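The toaster problem, again

March 28, 2026

I said last time that I'd stop writing about the slot finder and get on with the planner. Well, I've been back in the slot finder all week, so the planner can wait its turn.

For anyone who hasn't been following along (hello, welcome, it's mostly complaining), Birnlow is my little perception package for kitchen objects. It takes a colour picture and a rough depth map and hands back things a planner can use — where the counter is, which lumps on it are separate lumps, and where the openings are in anything that has openings. Toasters are the reason I started it and they're still the worst bit.

Brushed steel is horrid. The depth map comes back full of holes wherever the metal picks up the room, and my old code filled those holes by borrowing from whatever was next door. Lovely on a cutting board! On a toaster it meant the slots, which are dark and deep and also come back as holes, got filled in flat along with everything else. I had a beautifully smooth toaster with no way of putting bread in it.

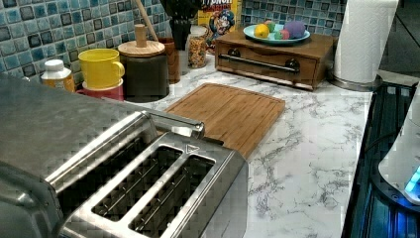
So the new version doesn't fill anything until it has looked at the colour picture first. It hunts for long dark rectangles with nearly parallel sides, then checks whether they sit on something that could be a top surface, and only then lets the hole filler loose on what's left. The wire guides used to split one slot into several skinny ones, and I fixed that by joining any strips that share both ends. It's a bit of a bodge and I'm quite fond of it.

Slots that are only half in view are still a muddle. The old code guessed at the missing part and was very sure of itself. Now it reports the piece it can see, marks the end as unknown and leaves the planner to ask for another viewpoint if it wants one. I did toy with assuming every toaster is symmetrical, but then I remembered the one my parents have, and gave up on that idea.

Then there's the carrying handle. A raised bar across the top looks an awful lot like the rim of a slot if you're a few lines of code with no common sense, and for a while Birnlow was reporting a very shallow slot underneath it. A height check sorted that out.

I ran the lot over my 200 test pictures. The old version got the slots wrong in 50 of them and the new one is down to 13, and most of those are the half-in-view sort. It's slower, mind you, up to 3 seconds a picture on my poor old laptop, and nearly all of that is me being lazy with loops.

Mosaic tiles are next on the list. All those grout lines set off the straight edge finder something rotten, and at the moment I just throw away anything on an upright surface, so a wall oven would vanish completely. I'd like that tidied up before July, when I want to move the whole thing over to the new message format and will no doubt break it all again.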